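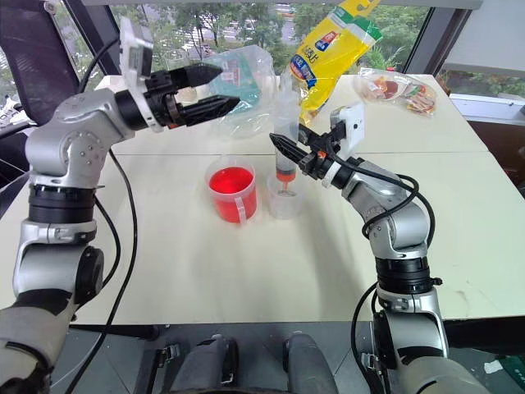 Upendo Kombo wrote to us after the open day that she had expected speeches and was glad to get a chair close to the table.

We are Dasadska, a small company for two-arm robots. Our November open day is the part of the year we like most - visitors see the same work we do on other days. This time it was syringe, small cup and red liquid. We had 21 guests, in groups of four.

Nii Dogbe leads the demonstrations and Shabani Odera takes the questions. School groups are welcome. Please write to us before you come.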